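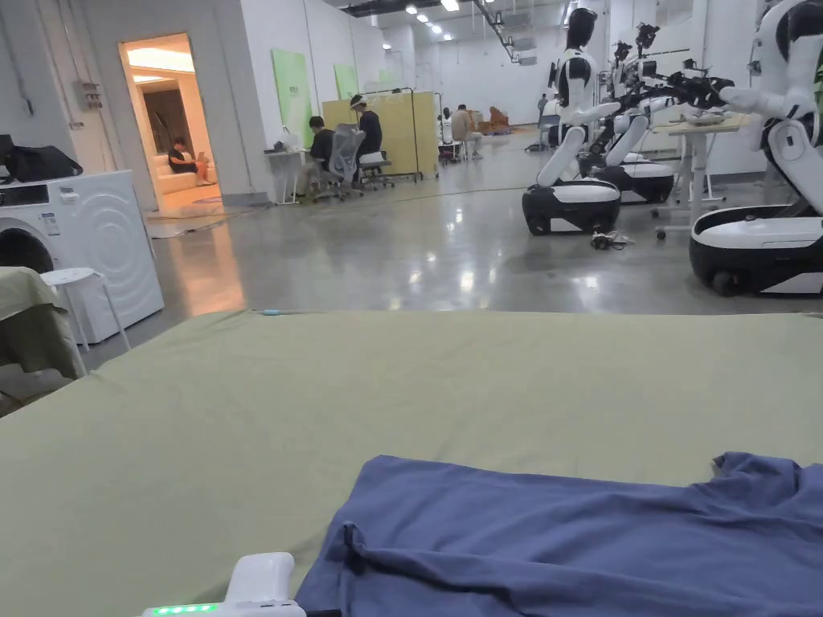 Week 4. Water and energy in household laundry

Reading before class: the Skirenik report, chapter 2. Please bring a calculator.

1. Where the energy goes

In most homes the largest part of the electricity in a wash is used for heating the water. Turning the drum needs much less. For this reason the temperature is the first thing we look at when we compare two programmes, and the length of the programme comes only second. A long eco programme can use less energy than a short one, which many students find strange at first.

2. Worked case: the Adton flats

The Adton flats have 63 households. In August the residents wrote down every wash, and the total was 211 washes in one week. Calculate the mean number per household. Then say why the mean is not enough – a family of five and a person living alone are both inside this number.
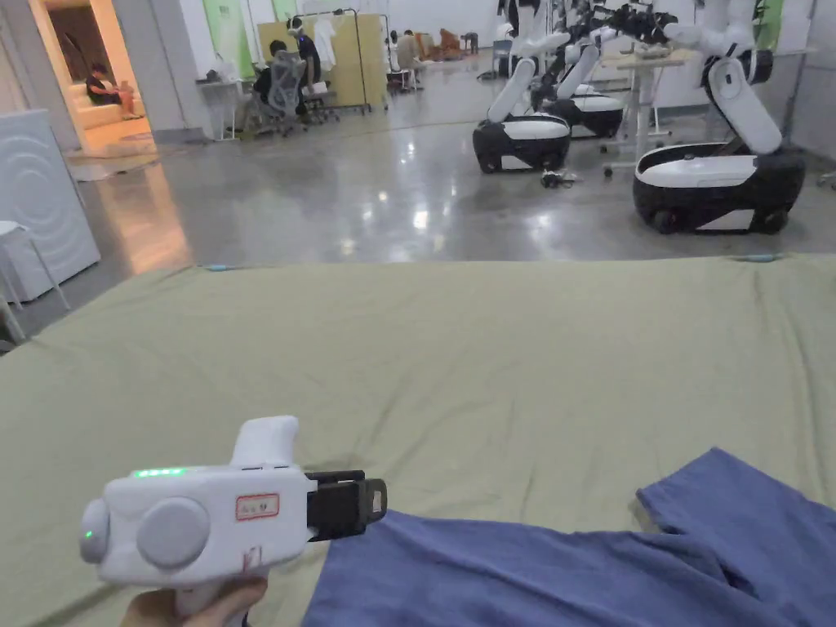 3. Fibre and water

Cotton takes up a lot of water, and it gives it back slowly. Polyester holds very little between its threads, so it leaves the spin almost dry. A soft cotton garment like the blue one will therefore need more drying time than a polyester one of the same weight. Spin speed matters here too: compare 600 turns per minute with a faster setting in the Skirenik table.

Homework, for Tue 10 March: questions 1 to 4 from the Gaillard sheet. Write the units in every line.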